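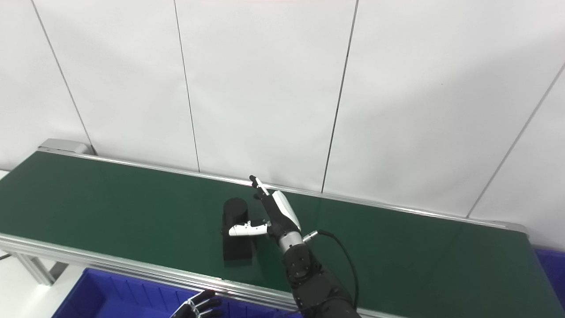
I have wanted a conveyor belt since I was six, and at the age of forty-four I finally had a commercial reason to buy one. The reason was candles, which we pour, label and box in a unit behind a tyre place, and which until June were moved from one end of the unit to the other by me, on a tray, swearing. The belt I bought is the Flavcombe bench conveyor in the longer of its two lengths, and I have now lived with it for a whole summer. It has a dark green surface, a grey housing at each end and silver aluminium rails down both sides, the near one noticeably wider than the far one, and it looks exactly as a conveyor belt ought to look, by which I mean like the end of a supermarket till in 1988. I was pleased about this out of all proportion.

Delivery first, as that was where the trouble started. Flavcombe send the thing in two boxes by two different couriers, and the legs came nine days before the belt. If you have ever tried to explain to your business partner why there is a set of legs in the corridor, you will know how I spent that week. When the second box did come it was enormous and packed beautifully, with the rails wrapped separately and the bolts in little labelled bags. There was one bag too many. I still have it. I have been over the whole frame with a torch and can find nowhere for those bolts to go, so either they are spares or I shall find out otherwise on some memorable afternoon.

Putting it together took the two of us an evening. The instructions are a single folded sheet with drawings, and step four shows a leg going on in a way that can't be done unless you skipped step three. Once you have worked that out it is quite straightforward. You need two hex keys (supplied), a decent spanner (not supplied) and somebody to hold the far end up while you lie on the floor. The feet screw in and out for levelling, and you will want to take your time over this. Our floor slopes towards the drain, a fact the previous tenant kept to himself, and for the first few days everything on the belt drifted politely to the left.

Now the belt itself. It is good. The surface has enough grip that a jar stays where you put it, and it wipes clean with warm water and a drop of washing-up liquid. Wax comes off if you leave it to set and then get a fingernail under it. Label glue does not come off, or not without a long conversation. I was told to use a citrus cleaner and I did, and there is now a patch near the motor end that smells of oranges and still has glue on it.

The green is worth a word, because you can also have it in white and I nearly did. Don't. White shows every speck, and you will spend your life cleaning it. On the green, anything dark and matt can be slightly hard to pick out at a glance, and our black jars do sink into it a bit on a gloomy morning. We put another strip light up and that was the end of it.

Speed is set with a dial which goes from one to ten. One is a stately crawl. Two is a brisk walk. I can't tell you much about seven and above, as I tried them once with an empty tin and the tin has a dent in it now. All the useful settings live between one and three, and a dial with finer steps at the bottom would have been a kindness. We have put a dab of nail varnish at the point we like.

The noise is a hum with a faint tick in it. I measured nothing, but we can have the radio on and follow the plot of an afternoon play. The tick bothered me enough that I rang Flavcombe, and I spoke to a very patient woman called Bontu Tefera, who asked me to hold the phone against the housing and then told me it was the join in the belt going over the roller, and normal. She also told me my belt was running slightly to one side, which she had worked out from the sound alone. She was right. Two small screws at the end put it straight, a quarter turn each, and it has needed doing again only once. I'd give the customer service five stars and possibly a cake.

Less happily, the wide front rail. It is a lovely piece of metal and it has a nice brushed finish, and every person who comes into the unit leans on it. I lean on it. It shows fingerprints, and it is just broad enough for someone to put a mug on, and once a mug is there it's only a matter of time. Flavcombe sell a clip-on guide to go along the edge for 70 pounds. I have declined, and we have a rule about mugs which works for most of the morning.

Price. The longer belt was 391 pounds plus delivery, and the shorter one is 279. I looked hard at the shorter one and I'm glad I resisted, as by the time you have one person putting things on and another taking them off you have used up most of it. I also looked at the Isier, which costs 180 more than the long Flavcombe and has a foot pedal. I'd love a foot pedal. I have stood at our belt with a jar in each hand and a label on my thumb, trying to reach the stop button with an elbow, and thought warmly of the Isier. The button on ours is underneath, towards the back, where you'd put it if you had never needed to stop a conveyor in a hurry.

Some people have asked whether it has made us quicker. A little. Mostly it has made us tidier, as you can't leave things lying about on a surface that is going to carry them off and drop them in a crate. My business partner, who was against the whole idea, has been seen sending her sandwich down it.

So, four stars from me. One off for the stop button and the dial between them. I'd buy it again, in green, and I'd ask for the legs to travel with the rest of it.

Added 6 Sep 2026: the glue patch has gone. I had nothing to do with it.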